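Sock drawer, second pass

June is when I redo the small textiles. The drawer had reached the point where it would not close without pressing down on the left side, so everything came out and went to the dining table for sorting.

Method, for the record. Pairs first, singles second, scarves last. Fluffy socks get rolled, thin ones get folded in thirds. Fluffy socks do not fold well; the pile pushes the layers apart and the stack leans within a day. A roll holds its shape and stands on end. Winter weight goes in a cardboard box with the flaps folded down, so I can see the level as it fills. The drawer is 290 mm deep, enough for 3 rows of rolls with a folded scarf laid flat behind them.
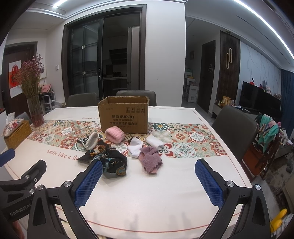 Po-yen Fu wrote in to say that rolling ruins the cuff elastic if one cuff is turned over the other, and that the two socks should be laid flat together and rolled from the toe with the cuffs left alone. I tried it on six pairs. The roll is looser and needs a neighbor on each side to stay shut, but the cuffs are not stretched. I have switched.

Scarves are still unsolved. Folded, they crease along the same line every year. Rolled, they take up the space of four pairs. The current arrangement is one loose fold, on top, nothing stacked over them.

Singles go in a bag on the closet hook until Friday - after that they are dust cloths. The box goes on the upper shelf, label facing out.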